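The Away End at Sestitz

My knees were already killing me by the time the bus pulled into Sestitz, and we hadn't even seen a ball kicked yet. Four hours on a seat with no padding, squashed against a window that wouldn't shut, and the man behind me singing the same Waltbridge song the whole way (he only knew the first verse, so we got that one a lot).

I should say I'm not a superstitious person. I just happen to wear the same scarf to every away game, and I happen to get off the bus left foot first, and if I forget, well, I get back on. The driver is used to me by now.

We needed a draw. One lousy point and Waltbridge would stay up, and all summer I could go into the bakery without the woman at the counter tilting her head at me like somebody had died. Sestitz had nothing to play for, and that worried me more than anything. Teams with nothing to play for pass the ball around like they're at a picnic, and then one of them hits it from forty yards for a laugh and it goes in.

They gave out the attendance before kickoff, which I'd never heard done before. 3403! My brother-in-law leaned over and said 3400 of them were on the wrong side of the fence. It wasn't that bad. We had a decent corner going, with two drums and a flag somebody had painted on a bedsheet, and for the first half hour we were louder than the rest of the place put together.

Then they scored, of course. A corner, a bit of a scramble, and our goalkeeper sitting on the grass looking at his gloves. I wrapped the scarf around my hand so tight my fingers went white. At halftime I bought a sausage and couldn't eat it, so I carried it around in its napkin like a pet.

The second half was awful, and I loved every second of it. We hit the post. We hit the same post again. Our left back, who has not crossed a ball properly since March, ran the whole length of the field and crossed it straight into the drum section. I yelled something at him that I'd be embarrassed to repeat, and a little girl in front of me turned around and gave me a thumbs-up.

And then, 72 minutes on the big clock, their keeper came out for a ball he had no business coming out for. It bounced once. Our striker, the slow one, the one I'd been complaining about since the bus, just sort of leaned on it with his forehead. I don't remember it crossing the line. I remember the sausage leaving my hand and a man I'd never met kissing me on the ear.

We hung on, don't ask me how. I watched most of the last ten minutes through the scarf.
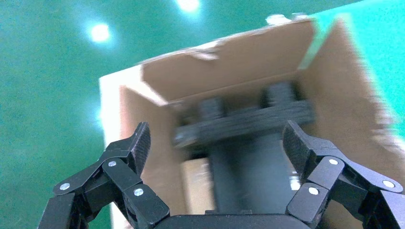

An open box on a green floor.

When the whistle finally went, I sat down on the step and cried a bit, and then I laughed because my brother-in-law was crying a lot more. The little girl asked if I was okay. I told her I was terrific, and she said, "You dropped your sausage," very seriously, and pointed at it two rows down.

The bus home was just as hard and just as cold, and the man behind me still only knew one verse. This time I sang it with him. Somewhere past Jisov the driver turned on his little light and joined in too, and he turned out to know the second verse, so we made him teach it to us, all the way back to the parking lot at Waltbridge. I got off left foot first.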